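# Student project: two-arm robot drops crisp packets when unpacking a basket. Fix the gripper or fix the plan?

*Posted in Clubs & Classes › Manipulation*

**mallow_tin**

I'm in a four-person team doing the autumn project for our robotics module. The task sounds like something you'd give a toddler: two arms, one wire basket of shopping, take everything out and put it on the table. We have until the end of October, and the marker has already told us that "it works if you squint" is not a grade band.

Bottles are fine. Well, plastic bottles are fine. We've been keeping a log, and over 200 attempts in, the arms get a plastic bottle out most of the time with no drama. Crisp packets are another matter. The gripper closes, the packet folds up like a bad hand of cards, and either we get a corner and drop it on the way out or we get nothing and the arm solemnly carries some air across the table. Of the last 58 tries on packets, 12 ended with a packet where it was supposed to be.

We train on demonstrations, driving the arms by hand and recording. One half of the team (me) thinks we need better fingertips. The other half thinks we need more demonstrations and that I should stop buying rubber. The fourth member has asked not to be included in either half.

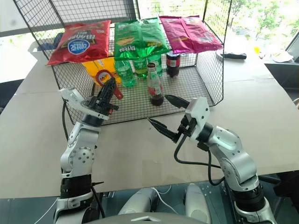
Our basket gets repacked before each run, and the rule we settled on in week two was tall things standing up inside, soft things on top. It seemed sensible, as that's how you'd pack it at the shop. Now I suspect we've made our own lives worse, with three slippery packets lying along the top edge and every bottle underneath them, so the first thing the robot has to do is always the thing it's worst at. Also the green packet hangs over the front rim, and I can't decide if that makes it an easy grab or a trap.

Other details, in case they matter: the policy picks its own order, we don't tell it which item to go for. Runs are timed but the time limit is generous. We can change the fingertips but not the arms, which belong to the department and are treated accordingly.

So: new fingers, more data, or a different basket?

---

**Ulises Ospina**

More data, but first look at what your data says.

I helped with a very similar project at Brernidon last year and we had the same argument, down to somebody buying rubber. When we sat down and watched our recordings, there were 461 of them and three different people had driven the arms. One pinched packets by the sealed edge. One squashed them in the middle. One (me, sorry) sort of scooped. The policy had learned the average of those, and the average of those is dropping it.

What I'd do, in this order:

1. Agree on one way to pick up a packet. The sealed edge is best: it's flat, it's stiff, and there's no air behind it to push the packet out of your grip.
2. Write it on paper and stick it where the driver can see it.
3. Throw out the packet demonstrations that don't match. This hurts. Do it anyway.
4. Record new ones, with the packets turned every way you can think of. If they always lie in the same row it will learn the row.
5. Come in from the side where you can. Pressing down from above pushes the packet into whatever is underneath it.

On the green one over the rim, I'd call it a gift. The overhanging part is clear of the bottles, so you can get a finger on each side of it. Just make sure the driver lifts before pulling, or it'll drag along the wire.

I wouldn't touch the fingertips until you've done all that. If you change both at once you won't know which one helped, and your marker will ask.

Keep the glass bottle out of it until the packets behave, by the way. We learned that on a Thursday afternoon and I can still smell the cola.

---

**dreditz_fan_club**

rubber. get the soft silicone sleeves. we had them at the Trerkum open day and they picked up everything incl. a satsuma

never tried crisps tho

---

**pennywhistle**

Bit of both, and one thing neither of the others has mentioned: you have two arms. Use them.

Our school club entered the Aranda challenge with a laundry task, so socks and tea towels, but a floppy thing is a floppy thing. Single-arm grabs were miserable. What got us through was letting one gripper steady the item while the other took hold properly. For a packet lying across the top of a basket, that could be one arm resting lightly on the near end while the other pinches the far end. It's slower — you said the time limit is generous, so spend it.

I agree with Ulises about cleaning up the demonstrations. I half disagree about the fingertips. Long pointed jaws are lovely for getting between bottles and rotten for holding film, as you have next to no contact area. We glued a strip of thin foam to the inside of ours, left the tips bare, and it cost us less than lunch. If you do this, record everything again afterwards. Old recordings with new fingers gave us a very odd fortnight.

And don't change the basket. You set that rule yourselves, so it can go in the report as a deliberate difficulty. Markers love a deliberate difficulty. If you're really stuck, run a separate set with the packets standing upright between the bottles and put the two sets of results side by side. Worst case, that's another page and a half of report you didn't have before.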